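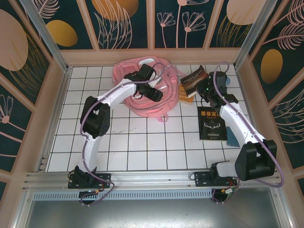

The school bag gets heavier

In Gitmont the first bus of Saturday carries children to music and language lessons, and almost every child has a bag on the back. Perrine Hamel has repaired such bags for 730 families of the town and its villages.

"The strap goes first, then the zipper," she told me in her shop on the road to Caron. "Parents buy a bigger bag each year, and the child fills it."

A new zipper takes her 75 minutes when the lining is good. She asks the customers to empty the small pockets before coming, and they forget. Her neighbor Segundo Pacheco, a retired teacher, thinks the schools should give lockers again. In Islow they came back in January, four to each classroom, and the pupils must share them.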